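Pludico Map Editor: Getting Started Guide
Section 3: Setting up collision shapes and layers
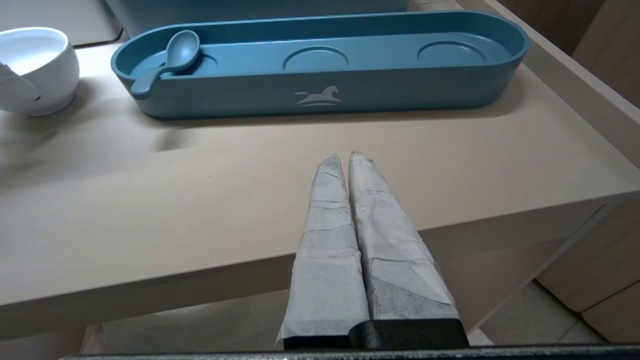
Gripper fingers over a beige tabletop.

Welcome back! If you have worked your way through Section 2, you have a project folder, a tileset loaded into the side panel, and at least one map with a bit of ground painted on it. (If your map is still blank, that's fine too, but paint a few tiles of floor and wall first so you have something to bump into.) In this section we'll tell the editor which tiles are solid, put things on the right layers, and then take a little character for a walk to see how it all behaves.

Before you start

Save your project and close any test window you may have left running. The editor can't write new collision data while a test window is open, and it will grumble at you with a message saying the map is locked. Closing the window clears the message right away.

Marking tiles as solid

1. Open the Tileset panel and click the tab marked Shapes. Your tiles will turn a little paler, and any shapes already drawn will show up in blue on top of them.

2. Click the tile you want to make solid. A larger view of it opens on the right.

3. Press F to fill the whole tile with a shape. For plain walls, crates and the like, you're done with that tile and can go on to the next.

4. For slopes, rounded rocks and anything else with an odd outline, choose the Pen tool and click around the edge of the part you want to be solid. Click your first point again to close the shape.

5. Press Enter to keep the shape, or Escape to throw it away and have another go.

Note: Try to get by with as few points as you can. It's tempting to follow every bump of a lovely hand-painted boulder (we have all done it!), but players hardly ever notice, and characters tend to catch on tiny corners. Efthymia Andreadis, who painted the Garnora sample tileset, drew most of her slopes with just 3 points, and they feel very smooth to walk on.

Caution: Shapes belong to the tile, so a change you make here will show up everywhere that tile is used, in every map in the project. If you want one bush to be solid and another to be walk-through, make a copy of the tile first with Tile > Duplicate.

Setting up your layers

A new map starts with 2 layers, Ground and Objects. That is enough for a first test, though most people soon want a third for treetops, roofs and other things the character should pass behind.

1. In the Layers panel, click the plus sign and type a name. We'll use Overhead.

2. Drag Overhead to the top of the list. Layers are drawn from the bottom of the list upward, so whatever is on top will cover the character.

3. With Overhead still selected, clear the box marked Use collision. Otherwise your character will be stopped by the leaves of a tree as well as by the trunk.

4. Select Objects and check that its Use collision box is ticked.

Note: Maps made in the older Brangate format come in with every layer set to solid. After bringing one in, go down the list and clear the box wherever you don't need it.

Taking a test walk

1. Right-click an open bit of floor and choose Place start point.

2. Press F5. A test window opens with the stand-in character.

3. Walk along your walls with the arrow keys, and push into the corners while you're there.

4. If the character slips through somewhere, press C to show the shapes on screen. A gap between two neighboring tiles is the usual culprit, and you can mend it by turning on Snap to edge in the Shapes tab and dragging the loose point back to the side of the tile.

Caution: Undo goes back 50 steps, but the list is emptied when you close the project. Save a second copy before you make big changes to a shared tileset.

Our thanks to Heikki Saarinen and Hạnh Lâm for trying out these steps on their own maps. Section 4 covers doors, ladders and moving platforms.

Last revised 30/06/2019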